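Small Phone, Long Week

The Zinstead Jugah went on sale in November with very little noise. Its maker has spent most of its short life building modems for delivery vans and parking meters, and the Jugah is its first handset for ordinary buyers. It is a compact phone with a hardware keypad, a modest screen and a battery you can take out with a fingernail.

Svetozár Ondrejka led the design team in Hulimov, where the company keeps its workshop above a print store. He had 539 responses to a customer survey on his desk when the work began. "Most people wanted the same phone they had before, but with a working battery," he says. "So we started with the battery and put the phone on top of it."

The result is thicker than anything on the carrier shelf this year. The back is matte plastic with a slight curve, and the keys have a short, firm travel. Typing a long message takes patience at first. After a few evenings I was making fewer mistakes on it than on my usual touchscreen, mostly in the dark. 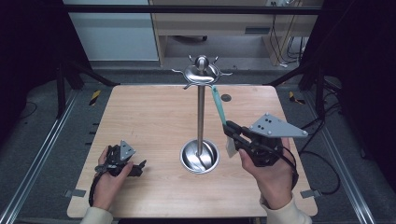 Battery life is the reason to buy this phone. I charged the Jugah to full and used it for calls, texts, maps and an hour of radio each day, and it lasted until the sixth evening. At home it sat on the kitchen table with my keys and the mail, and the charger stayed in a drawer. My own phone would have needed the outlet every night. Standby is better still, and Zinstead quotes 400 hours with the data connection switched off.

Software is the weak side. The Jugah runs Soduline, a small operating system that Zinstead licenses and adjusts to fit the keypad. Menus are quick and the text is large, but the app catalog is thin. Email works with the usual accounts. The map app is slow to find a position between tall buildings – I waited two minutes outside a train station before it placed me on the right street.

The camera has 2 megapixels. Pictures taken outdoors are fine for a contact photo and little else. There is no front camera, and Ondrejka says there won't be one on the next model either.

Call quality is very good. The earpiece is loud without buzzing, and the speakerphone held up in a moving car with the window down. Spare batteries are sold separately and come in a small plastic case – mine has been in my coat pocket for a month, still unopened.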